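스킬게이트(Skillgate) 조립식 작업대 설치 안내서
4장. 상판 연결 및 벽면 배치

작성: 서(Seo) 기술문서팀 | 2018. 11. 10.

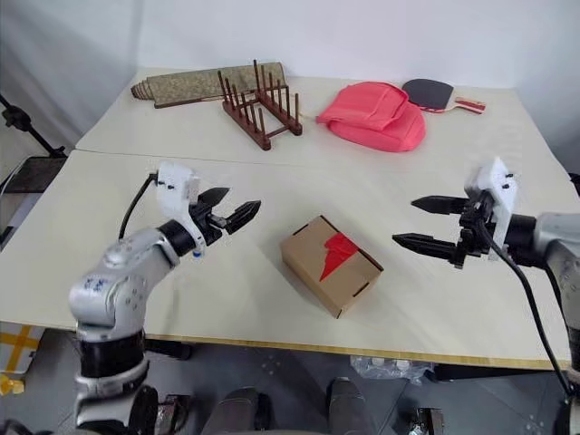

그림 4-1. 흰색 상판 두 장을 맞대어 벽 앞에 배치한 상태

4.1 준비
상판은 뒤판과 앞판으로 구성된다. 앞판은 한쪽 변에 밝은 나무색 띠가 있으며, 이 변이 작업자 쪽을 향한다. 연결 볼트와 육각 렌치는 부품 봉투 B에 들어 있다. 바닥의 수평을 먼저 확인한다.

4.2 설치 순서
1. 다리 프레임 두 조를 벽과 평행하게 놓는다. 벽과의 간격은 15 mm로 한다.
2. 뒤판을 올리고 볼트 4개를 가조임한다.
3. 앞판을 뒤판에 맞댄다. 이음선 전체에서 틈과 단차가 없어야 한다.
4. 앞판의 볼트를 가조임한 뒤 이음선을 손끝으로 훑어 단차를 확인한다.
5. 단차가 있으면 다리 하단의 조절발을 돌려 맞춘다.
6. 모든 볼트를 대각선 순서로 본조임한다.

참고: 상판 폭이 1,000 mm를 넘는 모델은 중앙 보강대를 먼저 체결한다. 폭 900 mm 모델에는 보강대가 없다.

주의: 가조임 상태에서 상판에 기대거나 물건을 올리지 않는다.

4.3 사용 전 점검
작은 종이 상자 하나를 앞판 중앙에 놓고 상판을 가볍게 눌러 흔들림을 본다. 흔들리면 5번 항목부터 다시 실시한다. 포장 작업은 이음선을 피해 앞판에서 한다. 칼을 쓸 때는 둘리스(Dullis) 보호 매트를 깐다.

4.4 청소
중성 세제를 묻힌 천으로 닦고 마른 천으로 물기를 제거한다. 이음선에 물을 직접 붓지 않는다. 연마제와 시너는 사용하지 않는다.

관련 문서
- 3장. 다리 프레임 조립
- 5장. 케이블 정리대 부착
- 부미스(Bumis) 선반 호환표
- 보강대 교체 안내(1월 개정)

이 사이트는 이용 편의를 위해 쿠키를 사용합니다. 계속 이용하시면 쿠키 사용에 동의하는 것으로 간주합니다. [동의] [설정 변경]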